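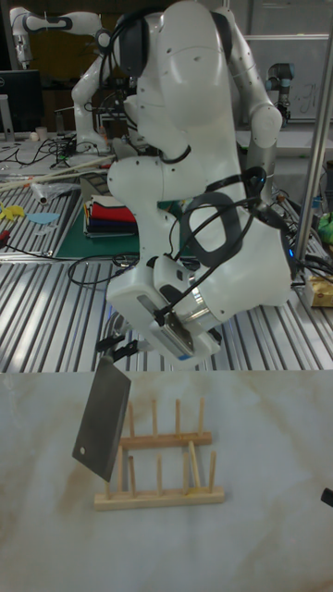
**Figure 3.** The cleaver and the wooden dish rack on the marble-patterned top.

### 4.2 Where a heavy blade belongs

We came to the cleaver rather late in the Domatport household survey, and I confess with some affection for it. Of the 2977 kitchen objects our respondents listed, few gave them so much trouble at tidying time (plates look after themselves, more or less, once there are pegs to lean them on).
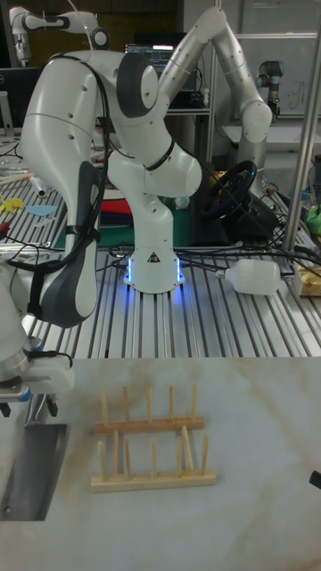 *Photo: Clindeck*

The rack we chose is a plain one in pale wood, with thin upright pegs in rows, much like those found in a good many of the homes we visited in January. One of the front pegs leans a little, as pegs do in racks that people have grown fond of.

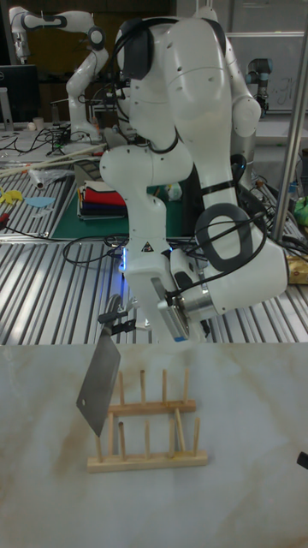
*Cleaver held by its black handle, blade down, beside the rack.*

A broad blade asks more of a rack than a saucer does, and 521 respondents told us they would sooner lay theirs flat on the worktop. Others were just as firm that it should stand among the plates, and wrote us long and very kind letters on the point, which we have kept.

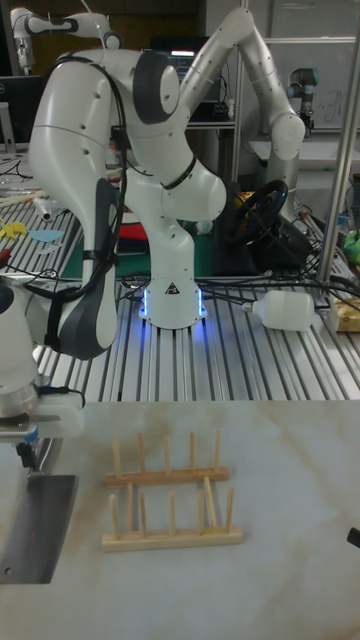
Brândușa Crăciun, Lead Author, Household Objects Group

The flat steel plate lying at the left of the tabletop follows the first habit. Section 4.3 takes up the second, along with the matter of peg spacing.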